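Teaching with the hands

Gudrun Wunderlich does not like the word "programming" for what she does. "I show," she says. "When my son learned to tie his shoes, I did not program him. I sat behind him and I held his hands." She has been showing tasks to robot arms for nine years, first at Grevex, where she taught welding paths, and now in a small workshop in Tonbridge, where the tasks are smaller and, in her opinion, much harder.

We spoke on a Saturday, when the building was quiet and she could let the tea get cold without someone asking for her. I had expected to talk mostly about computers. We talked mostly about wrists.

There are two ways to show, she explains. In the first, you take hold of the arm itself and lead it through the movement. The motors give way and the arm remembers where it has been. "It is honest work, because you feel the weight," she says. "But you are always in the way. Your elbow is in front of the thing you want to see." In the second way you stand apart and move the arm with a controller in your hand, and it follows you. She prefers this for picking things up. At first I did not understand why, as it seemed to me more difficult.

"It is more difficult," she agrees. "For the first two weeks it is terrible. You reach for a spoon and you are beside the spoon. But when you lead the arm by hand, you use your own feeling, and the robot does not have this feeling. With the controller you have only what you see. So you learn to be careful in the way the robot must be careful."

Her present project is called Kasten, after the German word for a box, and the name is a fair summary. Household things lie together in a bin, and the arm must take hold of one of them and bring it out. Each attempt led by a person is saved as one demonstration. When I visited, the project had 2834 of them. Gudrun had made many of these herself, and she says she can recognise her own by how slowly they begin.

"I wait before I go down," she says. "My colleagues laugh. But a handle that lies flat on the floor of the bin — you have one good chance to come at it from the right side. If you push it, it goes under something else, and then you must show a different task from the one you planned."
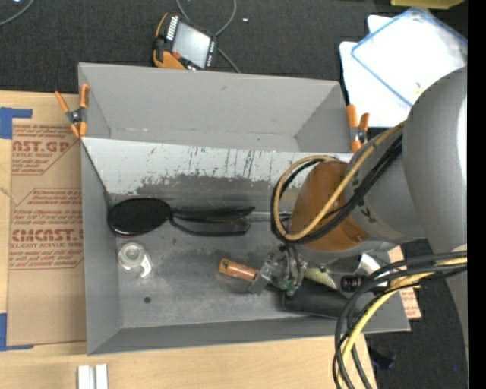 I asked whether she throws away the attempts that go wrong. She used to, she told me. In January she stopped, after a long argument with herself. If the fingers slip and the person corrects, she now keeps the whole recording, with the slip inside it. "A beginner who has only seen perfect work does not know what to do after a mistake. He stands there. The robot also stands there."

Clear plastic she calls her enemy, and thin rods are not much better. She works for 25 minutes and then rests, a rule she brought from a course at Alwood, and she does not allow new people to break it. Tired hands make small circles in the air before they close, and the robot will learn the circles too.

Does she see herself in the way it moves afterwards? She thought for some time before she answered.

"Sometimes it stops above the object, a little too long," she said. "Then I know who was the teacher."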